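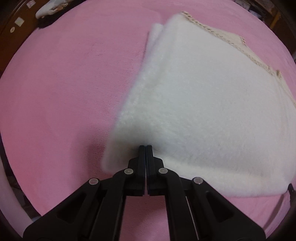

Bedding Storage in Shared Housing – Policy Questions
Residents' Board, Dastesley House

my_mai
Posted 9:14 am
The August notice states that spare blankets must be kept in the basement lockers between April and October. I request clarification on whether this applies to bedding in daily use. My room is on the north side and is cold at night throughout the summer.

asrivastava
Posted 9:52 am
The notice covers items left in the hall closets only. Bedding kept inside a resident's own room is not affected. Please see section 4 of the house rules.
– Akash Srivastava, Housing Office

cinduvstead_2f
Posted 11:30 am
I must disagree with that reading. Section 4 refers to "all common and assigned storage." The closets in our rooms are assigned storage.

my_mai
Posted 11:47 am
That was my concern as well. The lockers were also damp last year, and two of my quilts had to be washed again before use.

dwivedi_r
Posted 1:05 pm
I have used locker 81 for five years without any damp. Cotton bags work well. Sealed plastic is a poor choice for wool.

asrivastava
Posted 3:20 pm
The wording of section 4 will be corrected. Room closets are exempt. Reports of damp should be sent to the office with the locker number.

cinduvstead_2f
Posted 3:41 pm
Thank you. Will the corrected text be posted on each floor?

asrivastava
Posted 4:02 pm
Yes, next to the laundry schedule.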